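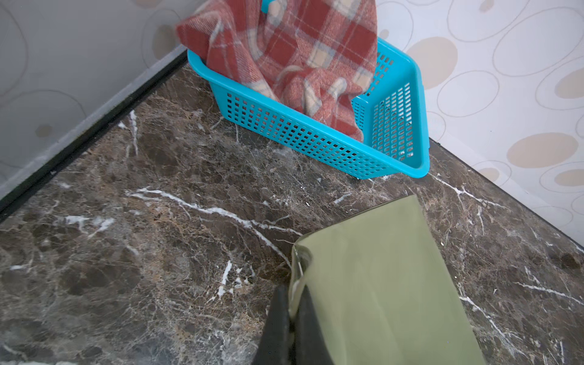

Homeware firm Hallholm is bringing out a storage basket this autumn, and would like it known from the start that the basket will not change your life. It is called the Olus. It has open sides and a rolled rim, and it comes in a turquoise that the firm's own sales team voted against. Its job is to sit in the corner of a room and take in whatever has been left on the sofa. A red plaid blanket goes in with no folding at all, and if a good part of it then comes back out over the top, as blankets will, Hallholm considers the room tidied.

The Olus goes on sale with two companions, a plaid throw called the Wumow and a plain olive green cloth called the Ngata. They can be bought separately or as a set for £39. The set has no name, as the meeting to choose one overran and people had trains to catch.

Hallholm, 2023-09-17

A basket for the rest of us

The range began with a complaint. Glenys Ellery, who started Hallholm in a rented unit behind a tile shop and still answers the phone there on most mornings, had been sent a rival's storage catalogue in which every blanket was folded into thirds and every towel stood upright like a book. She read it at her kitchen table, next to a chair that had not been sat on for some weeks owing to the amount of bedding on it.

"I have been selling storage for a long time and I have never once stood a towel on its end," said Glenys Ellery. "I wanted a basket that you could throw something at from the doorway. If it lands with a corner hanging out, well, you can find it again in the evening when you're cold."

The design follows from that. The sides of the basket are pierced all the way round with small oblong holes, which lets air through and also lets you see what is at the bottom without tipping everything on to the floor. The sides lean out slightly towards the top to make a wider mouth, a help to anybody whose aim is not what it was. There is no lid. An early version had one, and the people who tried it put things on top of the lid.

What we found out in July

Before settling on the final shape, Hallholm lent baskets to 88 households and asked them to keep a short diary for 28 days. The diaries were meant to cover where the basket was kept, what went in it and how often it was emptied. A fair number also covered the weather, a dispute over a hedge and the progress of a kitten, all of which we read with interest.

Most people put the basket in a corner and left it there. Blankets and throws were the commonest contents, with cushions next, followed by a long tail of odd items that included a colander and somebody's tax return. Very few households folded anything before putting it in. Those who did tended to stop in the second week, and one diary simply records the word "enough" on the day it happened.

The question about emptying produced the most varied answers. Some homes emptied the basket every evening by taking the blanket out and getting under it. Others said they had not known it was supposed to be emptied. We have taken the question off the form.
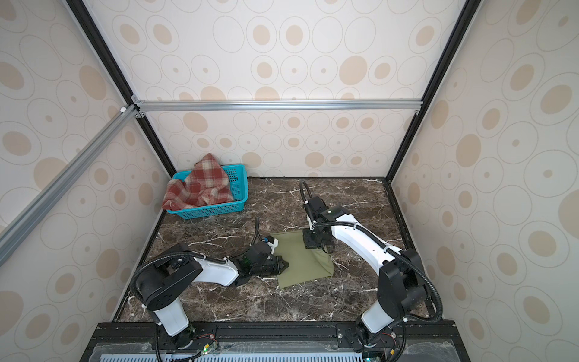
Several testers also asked what they ought to do with the smaller things, the cloths and covers that slide down the side of a big blanket and are not seen again until spring. Our answer is to keep them out of the basket altogether. Lay a cloth out on the nearest table, smooth it with the flat of your hand, fold it once or twice and put it in a drawer. It takes less time than reading this paragraph. A crease or two will survive, and the drawer can be closed on them.

The Ngata cloth was made with this in mind. It is a quiet green that does not show much, and it is plain on both sides, so there is no wrong way up. Hallholm had considered a printed border but could not agree on one. Customers may use it as a tray cloth, a cover for rising dough or a thing to put under a plant pot, and the firm will not be checking.

The throw, and why it is plaid

The Wumow is red with cream in it, and it is plaid for reasons that are mostly practical. A plain throw shows every crumb, every hair and the outline of the dog. A check gives the eye something else to do. It is soft and rather woolly to the touch, and it has been sized to cover one adult from the feet to the chin, or two adults who are prepared to negotiate.

It can be folded. We mention this in the interests of balance. Spread it out flat first, bring the corners together and try to get the lines of the check to meet. If they will not meet after a second attempt, there is a basket nearby. 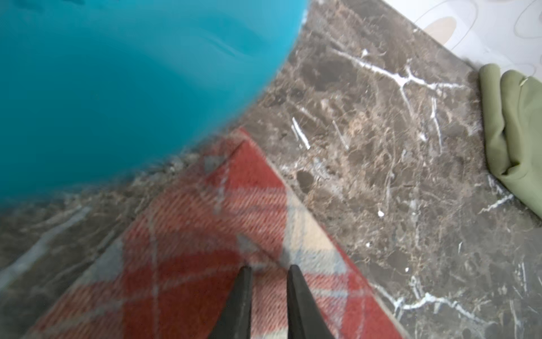
Red and cream plaid laid flat on brown marble, with turquoise close at hand.

How to tidy a sitting room, according to Hallholm

A short leaflet comes with every basket. Earlier leaflets from the firm ran to several pages and were found, unopened, in the bottom of the test baskets. The new one is printed on a single side and reads as follows:

Put the basket in a corner, at whatever angle it ends up.
Put the blanket in the basket.
Push down any part of the blanket that someone might trip over.
Fold the small things and put them away.
Sit down.

Glenys Ellery wrote the last line herself. "There was a longer one about seasonal rotation," she said. "I don't rotate anything seasonally. I didn't see why we should ask it of other people."

On the colour

Hallholm has had over 39 letters about the turquoise, and the basket is not yet in the shops. Shopkeepers who were sent a preview described it as cheerful, as loud and, in one case, as "a lot for Tuesday's window, but we will take twelve." The firm did make a sample in a soft stone shade. It was put down in the stockroom, where it blended in so well that it was walked into twice before lunch. The turquoise stays. On a dark floor it can be found with the lamps off, and it has grown on most of the office.

Price and availability

The Olus basket, the Wumow throw and the Ngata cloth will be available from independent homeware shops and direct from Hallholm by post. The set is £39. Single prices are on the trade list, which we will send to any shop that asks. The basket is supplied empty.

ENDS

Notes to editors

Hallholm makes baskets, throws and household linens. It has 28 members of staff and one kettle, and enquiries made during the middle of the morning may be answered slowly.

Samples can be lent for photography. We would like them back, please, though they need not be folded.

Glenys Ellery is available for interview on storage, blankets and the shortcomings of lids. She does not wish to discuss decluttering.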